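OK it's Sunday, I have coffee, and I want to talk about small clear boxes with compartments. Thread!

I used to keep everything little in one big drawer. Buttons, hooks, beads, spare screws, the tiny feet that go under chair legs. I loved that drawer right up until I needed one specific button from it.

Then I bought a divided box from the Betholm spring shelf in March and I have been a different person ever since. I now own 6. My sister says that's plenty. My sister is wrong!!

Why clear? I tried the pretty painted tins first (Tretola makes lovely ones) and I opened every single lid every single time. With see-through walls you look down and go, oh, there you are.

Second thing: put the box on something white before you sort. A board, a tray, the back of an old poster, whatever you've got. Small dark bits show up right away and anything you drop is easy to spot. Total game changer for my eyes after dinner.

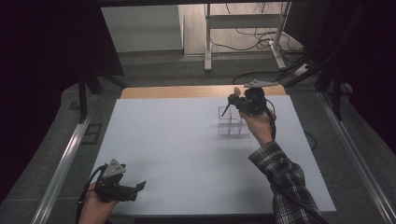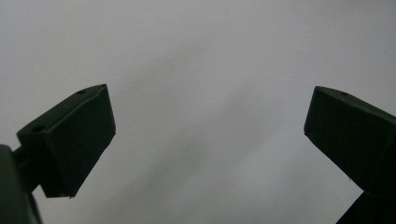 Clear divided box on a white board in the first one, plain pale gray in the second. I could look at a bare background all day.

Flat floor setups work great too, by the way. I sort on the carpet half the time. More room to spread out, and a dropped bead doesn't bounce under the stove.

My order of business: dump one handful, never the whole bag. Biggest pieces go in first. Whatever's left at the end gets its own compartment and I call it "later." Later is always full, it's fine.

Last weekend I did the whole bead jar. 344 beads!!! Yes I counted, I was having a great time, leave me alone.

Labels: I stick a strip of paper tape on the lid, never on the walls, so I can still see in. Pencil over pen so I can change my mind, and I change my mind a lot.

If you have the deep kind of box, cut a bit of felt for the bottom of each section. It's so much quieter when you carry it up the stairs, and little flat things are easier to pick up.

Somebody asked about the Khokhar box with the lift-out dividers. I haven't tried it yet but I want it SO much. If you have one, tell me if the dividers stay put when you tip it.

Next up is the sewing tin. Wish me luck, there are hooks in there older than I am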